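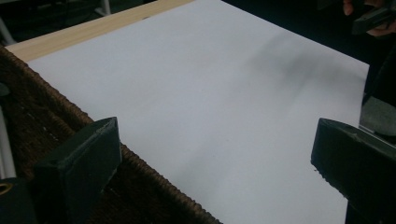

A plain white sheet beside the dark weave, with a strip of pale wood along its upper edge.

Every house I have lived in has had a place where the good paper goes, and in every one of them it has been the wrong place. In my mother's house it was the top of the piano. In our first apartment in Sondovville it was under the bed, where the corners curled and the cat slept on the rest. These days I keep mine next to the woven things, and I have grown fond of the pairing.

Large sheets are awkward company. They want to lie flat, they want to be left alone, and they show every thumbprint. I buy mine from Grurico, a narrow little shop on the Paewai road that sells it in packs of 80, and I carry them home under one arm like a kite – a windy afternoon in March once cost me 3 good sheets and most of my dignity. After that I started asking for a board to go underneath.

What I love is how a sheet of white paper changes a work table. Against brown weave it looks cooler, almost gray when the light is low, and the least shadow lies across it like a smudge you could rub away with your sleeve. I have tried, more than once.

The weave does its share, too. Run your hand along a braided rim and you can feel where the maker turned each strand back under the next. At the Stanurska craft fair, which draws 900 people into a hall meant for far fewer, I spent most of a morning at one stall doing nothing but that, and came away with a deep brown basket I had no plans for at all. It has held wrapping paper, wool, and for one long summer a great many seed packets.

If you are setting up a table of your own, start with the paper and let everything else find its place around it. Dust the surface first with a dry cloth, and brush out the weave while you're at it, as crumbs and bits of fluff love to settle in there. Slide the sheet in from the side and let go of it slowly. Then put the kettle on and leave it be for 5 minutes before you pick up the scissors.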